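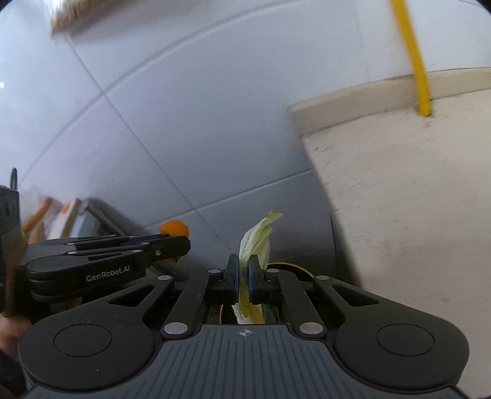

How long should leafy vegetables and carrots stay in the same pot of soup?

Different times. The carrots need 15 minutes at a low simmer, the thick pale stems of cabbage or chard need about half that, and the green leaf ends go in when the heat is turned off.

I worked this out over several weekends in May, using the same dark pot and a cheap probe thermometer. My earlier method was to put everything in together, bring it up and walk away. The carrots came out fine and the leaves came out gray.

The current procedure, for one pot:

- Carrots, peeled and cut to even thickness: 323 g
- Leafy vegetable, stems and tips separated: 100 g
- Stock: enough to cover, plus a finger's width
- Salt: at the end

Bring the stock to 89 °C and hold it there. A full boil breaks the edges off the carrots and clouds the liquid. On my stove that means the small burner at its second mark, lid tilted. Add the carrots first. Test one with the tip of a knife before adding any stems – if the knife meets resistance only at the core, go ahead.

Fold long leaves once before they go in. A whole leaf laid across the pot tends to ride up the side and dry out against the rim.

Intan Tuhumury wrote in to say that she slices the stems on a steep angle and gets a more even result. I tried it with two batches and agree. Kwame Bonsu prefers the carrots whole and cut up in the bowl, with a longer simmer to match. I have not tested that.

Stock was the frozen kind from the shop in Nanstead. The Cudcombe market has better greens, but they carry more grit, so allow for a second rinse. Next on the list is the same pot with turnip, which I expect to behave like the carrot but have no numbers for yet.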